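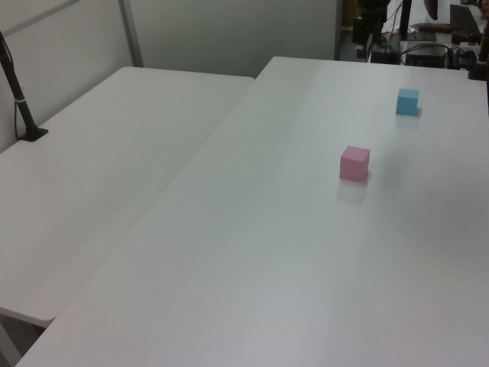
Pink and blue foam cubes on the demo table, Jarnham open day

Community > Days Out > Science & Tech

Is the Jarnham robotics open day worth it with kids?
Anika Gallagher, 19 April 2019

I took my two to the one in January and we saw a robot arm and a pair of foam cubes. We queued for 24 minutes, then the arm thought about it. My youngest asked if it was poorly. They're running it again and my sister wants to go. Did we just get a bad slot, or is it always cubes?

Marcus Dvorak
Always cubes. I help out on the day, so blame me if you like. Foam is what you use when visitors are leaning in, and plain white tables make it easier for the cameras to find things. Go for the last slot, when the queue has gone and whoever is running it will usually let children choose where the cubes go. The talk beforehand is 18 minutes and you can skip it. I give the talk.

Hollis Boateng
went last year, parking is a joke. cafe does a decent scone

Lyle Mbeki
My lad is seven and stood there for an hour, so it depends on the child. Mine also likes watching the washing machine. If yours want something that moves faster, the Muvlow lot do a day with wheeled ones you can race, but it's 60 miles from us and you have to book.

3 replies · 18 shares
Contact us | Back to top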